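Workplace Setup and Housekeeping, Unit 8: Power at the Bench
Handout to go with the talk. Read it before the practical, please!

Last time we spent far too long on chairs and lighting, so I'm going to hurry through the power material in the lecture and let these notes do the heavy lifting. The topic sounds dull. I promised a few of you in the hallway that it isn't, and I'll stand by that, because nearly every messy workroom I've walked into got messy from the outlets outward. Somebody needed one more socket, then one more charger, and a year later there's a heap of cords under the desk that people step around.

1. What a power strip is for

A strip splits one wall outlet into several. It doesn't give you any more electricity than the wall outlet had to begin with. I know you know that, but the way people use strips tells me they forget it the minute they run out of sockets.

So the first thing to do with any strip is turn it over and read the label. You're looking for the maximum load, in amps or watts. Then you add up what you mean to plug into it. Let's do one together. Say the bench has a computer that can draw 200 watts when it's working hard, a monitor and a lamp that come to 19 between them. Total, 219 watts. Any decent strip will shrug at that. Now someone brings in a little space heater in February (someone always does) and sets it to 900 watts on the low setting. We're at 1,119, all through one cord, and the cord is probably under a rug. The strip may still be inside its rating, but I want the heater off it anyway. Heaters go straight into the wall, and so do kettles, irons and anything else whose whole job is to get hot.

Write this one down: never plug a strip into another strip. The room at Storodville that I keep bringing up had three in a row when I first saw it, and the last one was feeding a coffee maker.

2. Adapters and chargers

Small plug adapters change the shape of the plug. Most of them don't change the voltage, and people mix those two things up all the time. If you bring a device from another country, check the fine print on its power supply for the input range before you go near an adapter. If the range covers your outlet, the adapter is all you need. If it doesn't, you need a converter, or you need to leave the thing at home.

Cube chargers are the bullies of the strip. They're wide, they're heavy for their size, and they like to sit across the socket next door. Put them at the ends, or in a corner socket, where they can hang over nothing. If your strip has USB ports built in, use those for phones and small stuff and you may get rid of a cube or two altogether. I try to look at a strip the way I'd look at a parking lot – the wide vehicles go where they don't block anyone.

A snug fit matters too. Push the plug all the way home. If an adapter sags or wiggles once it's in, take it out and try another socket, and if it's loose everywhere, throw the adapter away.

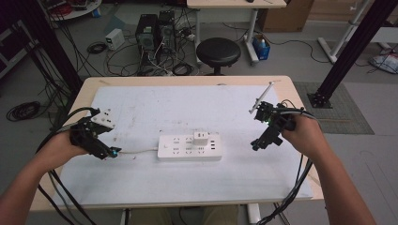 Fig. 1. White power strip on the table, cube charger in its upper right socket and three USB ports at the right end. Computer towers and their cables on the floor behind.

Look at Fig. 1 and think about where you'd want the strip to live if this were your bench. On top of the table it's easy to reach and easy to read, and for sorting out what goes where I like it up there. For everyday use I'd rather see it fixed under the back edge or on a tray, so the work surface stays clear. Then look past the table at the floor by the two towers, where black and white cables run together in a tangle. We'll come back to that in section 4.

3. Working on the strip

My routine, for what it's worth. I switch off the equipment first, each device by its own switch, and shut the computers down properly. Then I unplug the strip from the wall. Then I put it on a plain, light-colored surface, with nothing else on it if I can help it, and take the plugs out one at a time. I label each cord within an inch or two of the plug as it comes out. Masking tape and a pen will do, and fancy labels can come later if you're that kind of person (I am, a bit).

While it's all apart, check the following:
– the cord along its whole length, for nicks or flat spots
– the sockets, for brown marks
– the plug pins, for bending
– dust, which you wipe off with a dry cloth only

Brown marks mean the strip goes in the trash. I've had students at Brollard argue with me over this one because "it still works," and I'm afraid the answer is still the trash.

When you put it back together, group things. Computer and monitor next to each other, chargers at one end, and leave at least one socket free for the visitor with a dying laptop. Pull on the plug, never the cord. Yes, I sound like your mother.

4. The floor

Floors get the cables nobody has decided about. Start by picking up anything that isn't connected at both ends, coil it, tie it, and put it in a box. A loose coil with a soft strap is much kinder to a cable than winding it tight around your hand. Then take what's left and run it along the wall or the desk legs, a strap every foot or so.

Keep the path of your chair clear. A rolling chair will chew through the outside of a cord sooner than you'd think, and a stool gets nudged into the same spot over and over. If a tower stands on the floor, leave a hand's width behind it for air and for your own fingers when you have to find a port by touch. Color helps more than people expect: if you can keep power in one color and data in another, you'll save yourself a lot of crawling.

5. For the practical

Pick one desk or bench, at home or at work. Sketch it from above, just boxes and lines, with the wall outlet marked. Write the wattage next to each device and the rating next to the strip. Then redraw it the way you'd like it and bring both sheets. Neatness of drawing doesn't count, neatness of thinking does, a little.

If you want more on labels, the Flallden notes in the course folder have a good chapter. The Gautam worksheet is in there too, and you only need the first page of it. Sketches are due December 9, 2020, in the tray by the door or by email if you can't make it in.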